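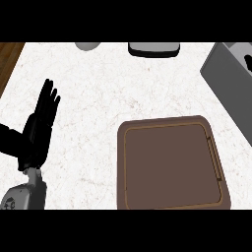 4. What changed on the prep line

I'll be upfront that this is the part of the study I enjoyed most, and also the part where I have the fewest clean numbers. Section 3 covered how the arm performed in simulation and then at the Skidmont kitchen. What I want to get at now is what the job looked like for the people who were already there.

Some background first. Skidmont sends out 3,000 meals on a weekday, nearly all of them to schools and two care homes in Otumthorpe. Before the arm came in, ten people worked the cold prep line in two shifts, and everybody rotated. You did an hour of slicing, an hour of portioning, an hour of packing, and then you started over. People complained about the rotation (loudly, and usually to me), but it turned out to matter a lot more than I expected.

4.1 The rotation went away

We gave the arm the fetching and placing work at the cutting station: put the board down, bring the produce, clear the board, bring the next batch. A person still did all the cutting. On paper that's a nice split, and the slicers did tell me their shoulders felt better at the end of a shift. But working next to the arm took training, and management only trained four people. So those four stayed at the cutting station all day and the other six never got there at all. Two months in, we basically had two crews who took their breaks at different times.

I should have seen that coming and I didn't. We'd spent weeks in the simulator on the countertop layout shown in Figure 4 and we never once modeled who would be standing there.

Figure 4. Simulated counter used for the placing tasks. The black hand is at the left of the marble top, the brown board with its grooved rim is at the lower right, and the gray container is at the upper right. The stretch of counter between hand and board is what we call the handover zone in the text.

4.2 The handover zone

In the simulator, the handover zone is just bare counter. In the real kitchen it filled up with stuff within a day - towels, somebody's coffee, the clipboard with the allergen sheet. I asked the crew to keep it clear and they mostly did, but they told me it felt like losing their desk. One slicer put it this way: "I used to have a counter. Now I have a board." I've thought about that line a lot while writing this up.

We ended up giving half of the zone back. The arm now takes a longer path and each placing move is slower, and I'd make the same trade again. At Oakley, the second site, we started with the smaller zone from day one and heard far fewer complaints about it.

4.3 Who gets to stop it

Both sites had a pause button within reach of the slicer. At Skidmont, every pause was logged and the shift lead saw the log. You can guess what happened: people stopped pausing, and worked around the arm when it was in their way. After we took names off the log, pauses went up and the crew seemed a lot more relaxed, at least to me. I can't separate this from the extra training that started that same January, so please read it as an observation and no more than that.

The Rirnau controller did let us change the pause behavior without a new safety review, and that saved us a good deal of waiting. Section 5 gets into the settings we used at each site.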